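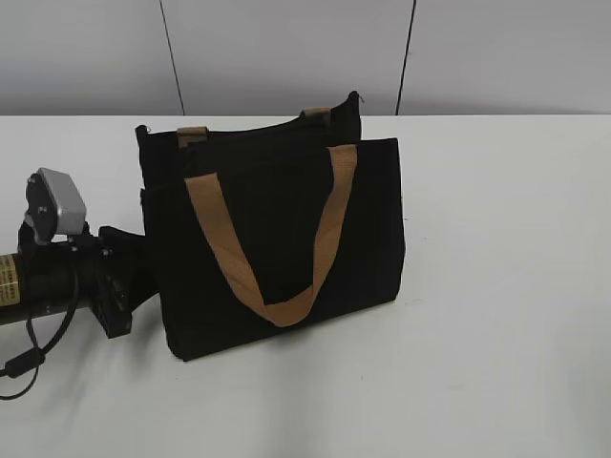 Soft goods make up the larger part of the demonstration set that Kirnano has been assembling at its Drukdale site since the spring, and the engineer who runs the collection describes them as the slow part of the job. "A rigid box has one pose and you can write it down," she said. "A bag has a pose and a shape, and the shape changes when you touch it." Bags are treated as a task family of their own. In the canvas tote task the arm works from the left, with the gripper brought in low against the side of the bag, while the front handle hangs in a loop down the panel and the rear one shows only as two stubs of webbing. Those stubs matter to the annotators, who have to decide whether a handle that is mostly hidden should be labelled at all. The current rule is that it is labelled if both attachment points can be seen.

The bag family stands at 469 accepted episodes. A further 173 were recorded and rejected. I asked what gets an episode thrown out, and she said that failure of the task is not enough. "If the operator misses the handle, backs off and tries again, we keep it. The policy needs to see recovery. We reject when the timestamps drift or when the operator stops halfway to think." Pauses were a problem in the first weeks. The learned policy copied them, and would stop beside an object for several seconds before moving.

Operators work by teleoperation in blocks, and the object is reset by hand between episodes. The reset sheet gives a region of the table and a range of headings, but leaves the handles to fall as they fall. An earlier version of the sheet specified the handle position too. It was dropped after a trial at Baird, the partner site, where the policy did well on handles laid flat and poorly on anything else.

Each episode is stored with joint positions, gripper state and two video streams, one from the wrist and one from a fixed viewpoint. She regards the wrist view as the more useful in the last few centimetres of an approach and the less useful before that. "From far away it mostly sees table," she said. The white surface was chosen for contrast with dark fabric, and a second surface is planned — probably a patterned one — because she expects the policy to lean on the plain background more than it should.

The target for the family is 782 accepted episodes, after which the set goes to Pergate for training and a first round of evaluation. Objects used for evaluation are kept in a separate cupboard and have not been shown to the operators. Asked whether the target was derived from anything, she said it came from the hours available on 2 arms. "We'll plot the learning curve and see if it has flattened. If it hasn't, we carry on collecting."

Contact the editors | Copyright 2022 | Reprints by permission | Back to top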